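Piteddale rim-grasp notes and data card

Hi, and thanks for poking around in here. I put this README together in March, mostly so I'd stop answering the same questions by email. Piteddale is a set of teleoperated two-arm episodes, all about one annoying little problem: getting a gripper onto the rim of a round dish without shoving the dish across the table.

What's in the release

3,576 episodes at 15 frames per second, split into 31 shards. Every episode has the fixed camera, the wrist cameras, joint positions and gripper width. I kept the failures in (there are plenty!) and they're marked success = 0 in the index file. Please don't filter them out before you read the part on contact labels.

Why rims? My first policy, Handale, was trained on whole-object grasps and it was pretty hopeless with anything wide and shallow. It would close on the middle and get nothing. A rim grasp needs one finger inside the wall and one outside, and from the fixed view you can hardly tell whether you've got that. The wrist view makes it a lot easier.
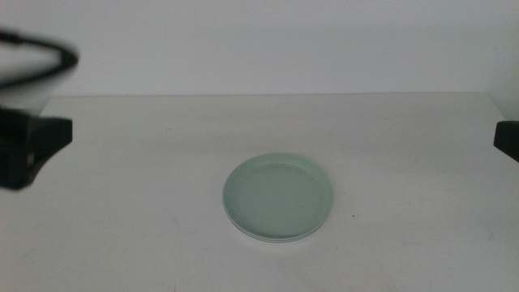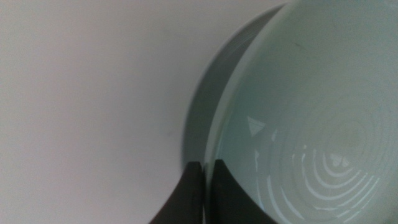 So the method is simple. Iwasaki (the model in this repo, not the older branch) takes both views, but it learns a gate that leans on the wrist camera as the gripper gets close. I also added a small contact head that predicts "inside", "outside" or "straddling" for each finger pair. I tried it without the head and the approach looked fine, then the fingers would land a hair too far out and push. Maddening to watch.

Things that still bug me

Pale dishes on a pale table are rough on the depth estimate, and glare inside a bowl can fool the contact head. Shard 7 has a clock offset between cameras — use the corrected timestamps in the Plaralar loader, or your frames won't line up.

Labels were done by me alone, late at night, so expect a few wrong ones. If you find some, open an issue with the episode number and I'll fix it in the next version.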